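Open Day at the Mustonen Pottery Works, Vemesberg

The Mustonen works opens to visitors once a year, in April. We took the bus from Stenton, 35 minutes each way, and got there just as the gates opened. Entry was free, but the kiln tour needed a ticket from the desk in the yard.

The kiln tour

Groups go in every half hour. Ours started in the clay store, where the bags are stacked to the ceiling, and went on to the casting room. The big kiln was shut down for the day, so we could stand at the door and look in. It holds roughly 1000 mugs when fully packed. The guide spent a long time on glaze faults — crawling, pinholes, runs — and passed broken pieces around. The tour took 90 minutes and there was nowhere to sit.

Cups and colors

Most of what the works sells now is plain tableware in single colors. Pale blues and grays took up a whole wall of the shop, and the older brown ware has been moved to a shelf at the back. 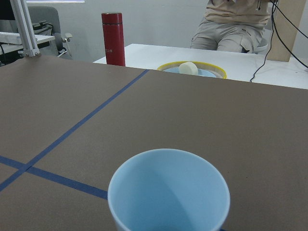
Food and getting back

The canteen had soup, rye bread and a good apple cake. It closed at 3, earlier than the sign said. Buses to Stenton leave from the stop by the Drarkunis bridge, a short walk downhill. Seconds are sold in the yard and are cash only. Bring a bag, as they had run out of boxes by lunch.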